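收件：旧物交换列表
发件：Minttu Väisänen
主题：Re: 首饰那一批怎么分？
日期：2024年10月24日

先回这封，别的晚点再说，今天一堆事。

> Eero Aaltonen 写道：
>
> 大家好，Lisska 那边的摊位定了，12月，桌子长 80 厘米，宽多少他们没讲。首饰归谁整理？上次是一个塑料袋全倒在一起，链子缠成一团，我拆了 90 分钟，还断了一条。这次能不能先分好再送来？
>
> 另外三个问题：
>
> 1. 戒指要不要量尺寸？
> 2. 手表算首饰还是算杂项？
> 3. 盒子用什么，Flaver 的分格盒还有没有货？
>
> Eero

首饰我来弄，已经开始了。东西先全摊在一个红色的大纸盒盖里，放床上慢慢挑。纸盒有边，戒指滚不出去，比直接放床单上强多了，上回我在床单上理，一只耳钉找了两天。

还没分完，细链子最麻烦，带深色小方坠的那条有点缠，盘着的那条金色链子先不动它。我的办法还是老办法：链子扣好，穿过一截吸管再扣上，两头露出来，就不会打结。没吸管的用硬卡纸剪两个口子也行。坠子单独拿纸巾包一下。 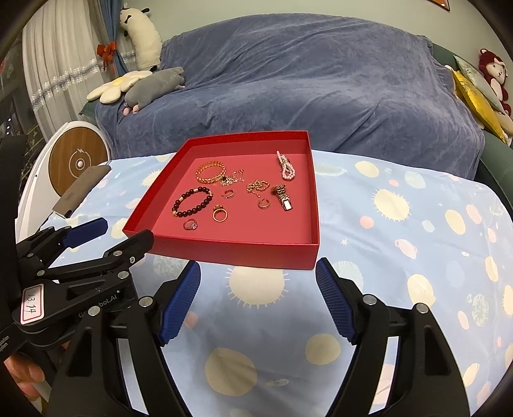
戒指不要跟链子放一起！！刮花不说，镶石头的那种爪子会勾住细链，一扯就断（Eero 你断的那条八成就是这么断的）。我打算剪一条海绵，划几道口子，戒指一个个插进去，客人一眼看得见，试完也好放回去。尺寸：量。拿戒指棒套一下就行，写在小纸条上，开口的那只不用量，写“可调”。

手表算首饰。金属表带的拿软布擦一遍，别用水。走不走我还没试，先不标“能走”，等换了电池再说，免得有人回来找我们。

珠子手链平放，不要挂，挂久了绳子会松。珍珠发夹也一样，另外用纸包，别跟金属的东西挤，也别喷任何东西，上次有人拿酒精擦珍珠，我到现在还心疼。那个粗的金色手链最省事，随便放哪都行，就是别压在珠子上面。

盒子的事：Flaver 的没货了，我问过 Vuorinen，他们还有 13 个小的，要的话我明天去拿。不够就用鸡蛋盒垫绒布，别笑，真的好用，而且深色绒布一衬，金色的特别显眼。价签我不想直接贴在东西上，胶撕不干净，用棉线栓小卡片，价钱写正面，编号写反面。编号从 548 接着往下排，前面的 Pallomia 那批已经用掉了，别重了。

还有谁手里有首饰没交的，尽快给我，一次理完，我不想把床再占一个星期。单只的耳环也收，能改坠子。生锈的、发绿的单独装一袋，写上“待清洗”，不要混进来。

缺的东西：棉线、小卡片、一块干净的绒布（深蓝或者黑的都行）、细头的镊子。谁有镊子借我用用，指甲抠结实在抠不动了。

定价我没主意，Eero 你先拉个表吧，我往里填。

先这样，得出门了

Minttu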